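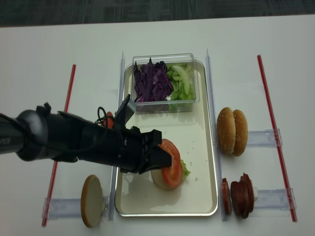
Put the cabbage on last or it slides straight out the side, one reader wrote to me after my little note about the new burgers at Nasosia, and I've been thinking about it ever since. I had mine with the cabbage halfway down and wore a good part of it home.

For anyone who missed that note, Nasosia is the lunch place on Bunting Street in Drukcombe, the one with the green door, next to the key cutter. It has done soup and jacket potatoes for as long as I've lived here. From August 25, 2020 it is doing burgers as well, and they're put together cold, to order, with everything laid out ready. No grill and no frying smell on your coat afterwards. You get a sesame bun, a leaf of lettuce, tomato, slices of meat and a handful of shredded purple cabbage, and you can say what order you want it all in. I know that last bit sounds like a small thing. It has caused more conversation in our house than anything since the bypass!

The idea came out of a vote. The café left a box by the till and asked people what they'd like to see on the board, and 348 slips went in, which for Drukcombe is a serious turnout (we don't get that many for the parish survey). Burgers came first, a proper cheese scone came second, and I'm told one slip just said "chairs". The scones are being looked into. The chairs are the same chairs.

A burger costs £4, and that's with everything on. Leave something out and it's still £4, so you may as well have the cabbage. Burgers are served from late morning until 5, when the shutters come down, and they mean it about the shutters – I turned up with a minute or two in hand and was given a look along with my burger.

Now, the order of things. The house way is to start with the bottom bun, cut side up, and put the lettuce straight on to it. I was doubtful. I've always gone tomato first, on the grounds that the bread soaks up the juice and you get a bit of flavour in it. But there's something to be said for a leaf between the two, especially if you're carrying the thing down to the river before you eat it. The bread keeps its shape and you don't end up with a pink thumbprint on your shirt. After the lettuce you choose. Tomato next is popular, I gather, then the meat, then cabbage under the lid. That would please my reader no end.

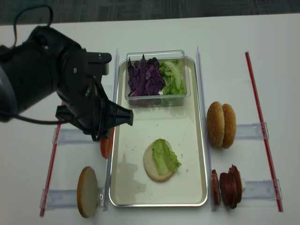

Can you buy the burgers to take home and put together yourself? You can, if you order by the afternoon before, and the buns, salad and meat come packed separately in a box with the lid taped down.

I had a go at the box version on my own worktop, and I have some notes. The first is to get everything out and where you can reach it before you start. I didn't. I had a bun in one hand and was trying to get the lid off the salad with the other, and the lettuce went everywhere. Second time round I stood the bun halves up on edge against the bread bin, put the tomato on the other side, and kept the cabbage and chopped lettuce together in one tub at the back. It was so much easier. I made the whole batch without once opening a cupboard, and I felt like a person on the television.

Use a tray as well, and a bigger one than you think. Sesame seeds get about, and so do crumbs, and with a tray you can tip the lot in the bin and have done with it. Mine is an old enamel thing with a chip in the corner that I won't be parted from. A chopping board would do at a pinch, although you'll be finding seeds under the toaster for a week.

And slice the tomato thinner than you'd like to. I'm a thick tomato person by nature, but a thick slice on a ruffly lettuce leaf has nothing to hold on to, and with the first bite it shoots out of the back. Mine landed on the crossword. If you want more tomato, have two thin ones and overlap them a bit.

The cabbage I can't fault. I was one of those people who think of purple cabbage as a Christmas vegetable, something that comes with vinegar and a roast, and it hadn't crossed my mind to eat it raw in a bun. It's got a lovely crunch and it stays crunchy, too – I kept what was left in the fridge overnight and had it with a boiled egg. The chopped lettuce didn't do nearly so well by the next day, so use that up first. The big leaf goes underneath and the chopped stuff can go on top if you like both, though by then you're getting into the sort of burger you need to lean forward for.

I did wonder how all this would go down with the regulars. The soup people are very loyal to the soup. On my second visit the table in the window was full of them, all with bowls, all looking over at my bun with what I took for suspicion, and then one of them got up and ordered the same. So there we are. The soup is staying, by the way, and so are the jacket potatoes, in case anyone has been worrying. 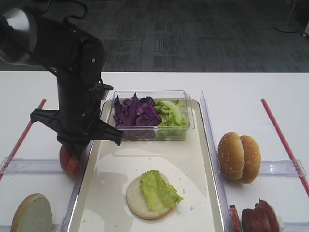
They've also had to sort out the buns, and that's been a bigger job than it sounds. Drukcombe hasn't had its own bakery for a good while now, so the sesame buns come over from Onness first thing in the morning, on the same van that brings the bread for the primary school. The café has put in for more than 3000 of them to see it through to November, when it will have another think about the board and decide if burgers carry on through the winter. I hope they do. A cold burger in January may be a harder sell than a bowl of leek and potato, I'll grant you, but I'd have one.

If you're going this week, my advice is to go early or leave it until the lunch lot have cleared off. There are a few seats outside, with a bit of shade from the key cutter's awning, and you can ring your order through and collect it from the side door if you don't fancy waiting in. Bring change if you have it. They do take cards, but the machine was having one of its mornings when I was there and the queue got rather chatty.

Do keep writing in about the order, too. So far I've had cabbage last, cabbage first, meat on both sides of the tomato, and a very firm letter from Onness saying the lettuce should be left out of the whole business. I'm trying meat on both sides next. The next box is ordered for Saturday's tea, with extra tomato.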